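FOR IMMEDIATE RELEASE

Kider Eye Center to Open Second Office in Torvik in April

TORVIK, 12 December 2000 - Kider Eye Center will open a second office in Torvik this coming April, the practice announced today. The new office will offer routine eye exams, glaucoma testing, diabetic eye exams and follow-up visits after cataract surgery. Surgery itself will continue to be done at the main office in Witel.

Torvik has been without a full-time eye doctor for 9 years. Patients who need more than a glasses prescription now drive 40 miles each way to Witel, often with a family member at the wheel, as many of the tests call for drops that blur the vision for several hours.

Last year 498 patients from Torvik and the surrounding townships were seen at the Witel office. More than half of those visits were for pressure checks, repeat visual field tests and other short appointments that can be handled in a smaller office. Moving those visits to Torvik will also free up time on the Witel schedule, where the wait for a new patient appointment has grown over the past two years.

The Torvik office will be in the former Drustus Building, on the ground floor, with parking at the rear entrance. It will have four exam rooms, a visual field room and a small optical shop where patients can have glasses adjusted or repaired. Remodeling began this fall. The building has a ramp at the rear door, and the hallways are being widened for wheelchairs and walkers.

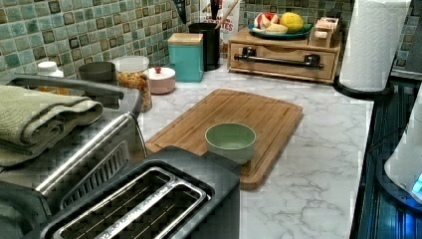
Who should have an eye exam that includes a check for glaucoma?

Everyone over the age of 50 should be checked regularly, and people with a close relative who has glaucoma should start at 40 or earlier. Glaucoma in its common form causes no pain, and side vision can be lost for years before a person notices. The exam includes a measurement of the pressure inside the eye and a look at the optic nerve through a widened pupil. A normal pressure reading does not rule the disease out, so both parts of the exam are needed.

People with diabetes should have a dilated eye exam every year, even if their vision seems fine. Damage to the small blood vessels at the back of the eye can often be treated with a laser, and treatment works best before sight has been affected. The Torvik office will have a retinal camera so that photographs taken at one visit can be compared with those from the next. Patients who need laser treatment will be scheduled in Witel.

The doctors on staff at Kider Eye Center will take turns in Torvik, and patients may ask to keep the doctor they see now. Records will be available at both offices. Patients who already have an appointment in Witel after the opening date will receive a letter asking whether they would like to move it. Those who prefer to stay with the Witel office do not need to do anything.

The practice is hiring for the new location. Open positions include two ophthalmic technicians, an optician and a front desk receptionist. Training will take place in Witel in the weeks before the office opens. Applications may be picked up at the Witel front desk or requested by mail.

The Torvik office will accept the same insurance plans as Witel, including Medicare. Patients should bring their insurance card, a list of current medicines and their most recent pair of glasses to the first visit. Contact lens wearers should bring their lens case and plan to remove their lenses during the exam.

Appointments for Torvik can be made beginning in the new year by calling the Witel office during business hours. Office hours and the exact opening date will be posted at both locations.

About Kider Eye Center

Kider Eye Center is a private ophthalmology practice based in Witel. It provides medical and surgical care for cataracts, glaucoma, diabetic eye disease and other conditions of the eye, along with routine exams for adults and children.

Contact: Kider Eye Center, Business Office, Witel

###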